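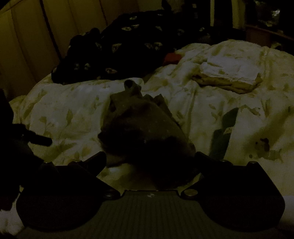
My one firm rule for working with a gripper at home is to clear the straps first, before anything gets picked up. I learned it the slow way, on beds mostly, where cords and belts love to hide in the folds. Take the green strap lying across the leaf-print duvet: I'd move that to a chair before going near the crumpled brown thing between the jaws. Same with small bits of fabric tucked under a blanket – pull them out or push them well clear.

Some other house rules I stick to:

Close the jaws slowly on anything soft, then lift a little and stop. If the bedding comes up too, open and start over.

Turn a lamp on. I used to work in the dim and missed half the folds!

Check the screws every 6 sessions. My friend Trinh Lương goes almost 60 and says hers are fine, but I wouldn't.

Wipe the finger pieces with a barely damp cloth (no sprays, please) and let them dry before you put the tool away.

Keep fingers out of the gap, even when you're sure it's off.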